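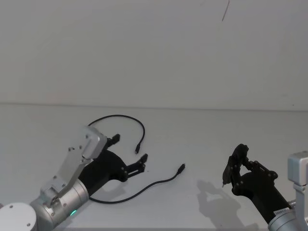
Sorting and Storing Short Cables in a Shared Workroom

Student project report, Trirneo College
October 2022

1. Background

The shared workroom at Trirneo College lends short cables to students in all programs. An inventory completed in July listed 277 cables, kept in open tubs without labels. Students reported that finding a suitable cable took longer than the task it was needed for, and that many cables came back tangled or with bent plugs. This project set out to propose a simple method of sorting, coiling and storing them.

2. Method

The work was carried out over nine sessions at a white table beside a plain wall. The table was chosen because dark cables are easy to follow against a pale surface. Each cable was handled in the same order:

Lay the cable on the table and let it take its own curve.

Find both ends and move them apart.

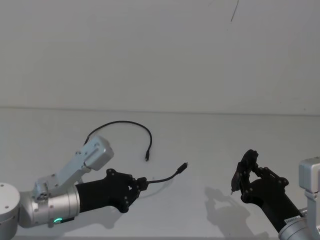 Hold one end by its connector and coil the remainder in the direction it already bends.

Secure the coil with a reusable tie and place it in a labelled tray.

Trays were supplied by Iltance and divided into four groups by connector type. A fifth tray was set aside for cables needing repair.

3. Observations

The thin cables gave the most difficulty. They kept the shape in which they had been stored, and a coil made against that shape opened again within minutes. 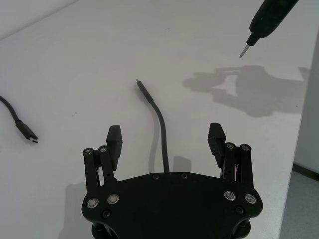 Connector type was the main basis for sorting, and it was not always easy to judge at a glance. Many of the cables are black along their whole length, housing included, so the plug has to be looked at closely. On one thin black cable the slim housing ends in a small metal plug tip, and details of that size are hard to make out in a full tub. The group therefore recommends that a sample plug be fixed to the front of each tray.

Coiling by hand took about 5 minutes per tray once the cables had been separated. Separation itself was much slower, particularly where several cables had been returned to the tub together – in those cases the whole bundle had to be laid out before any one cable could be removed.
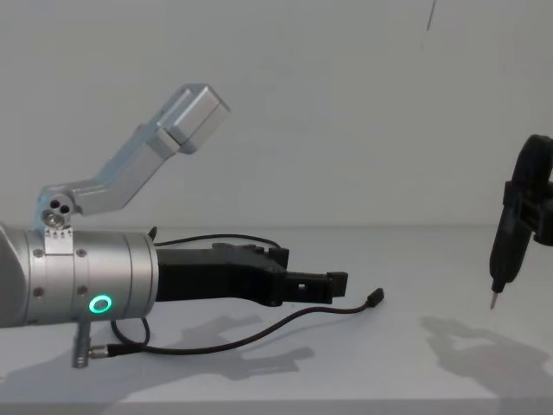 The Pelkonen wall rack was considered as an alternative to trays. It keeps cables straight and visible, but it requires drilling and would take up wall space already promised to the Tasa display. Trays were preferred for the present room.

4. Recommendations

Cables should be returned coiled and tied. The trays should be checked at the end of each term, and the repair tray emptied at the same time. Labels should be printed in large type and replaced when worn.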